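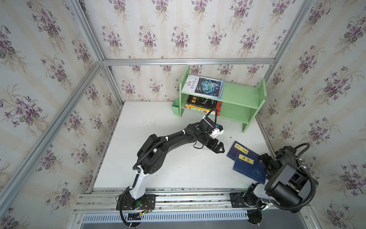
Wed 4 March

I've been asked twice since Christmas whether it's time to buy a robot for the house. Both times I said no, and both times I had to think about why, so I'm writing it down.

The chore I always come back to is putting books away. I have a lot of them and they end up on every flat surface in the living room. I can clear the lot in a few minutes without thinking. For a pair of robot arms it is a hard job, and I don't think people outside the field know how hard.

Start with a book lying flat on a table. A two-finger gripper can't get under it. It has to pinch the thing from the edge, and if the covers are wider than the fingers can open, it has to find a short side or slide the book until part of it hangs off the table. If one book is lying on top of another, pulling at the bottom one moves both. You have to notice that first. Then the book has to go from flat to upright, or onto a stack, in a shelf with a board right above it that the wrist may or may not fit under. Paperbacks bend. Hardcovers slip.

Two arms help. One can hold while the other pushes. They also give you twice as much to run into, and a small shelf doesn't leave much space for elbows.

Jacqueline Poulain and I used to work together at Lévesque, on the packing side, and she still does this for a living. I called her last week. Her view is that the shop floor is mostly settled when the part is the same every time and mostly unsettled when it isn't. Her line at Cledden has 18 stations. Six of them are fully automatic. The rest have a person at them, and what those people do all day is deal with things that are slightly out of place: a bag folded over, a label stuck to the wrong box.

A house is all slightly out of place. That was her point, and I agree with it.

I do have one robot at home, a Pelum floor vacuum I bought in May for $699. It does the hallway and the kitchen well. It does not do the living room, on account of the books. I pick them up so it can run, and I've come to think of that as the real state of things -- I tidy for the machine and the machine does the easy part.

What has changed, and I should be fair about it, is how the arms learn. When I started, somebody wrote out every move. Now you guide the arms through the job a great many times, with cameras on the wrists, and the software picks up the pattern. I watched an Eketti demo of this last fall. It shelved two books in the time it takes me to make coffee, and dropped a third behind the table. The person running it put it back and started again.

So my answer is still no for the house. I'd guess laundry comes before books, because a towel doesn't mind being grabbed badly. Jacqueline thinks dishes. We have a lunch riding on it.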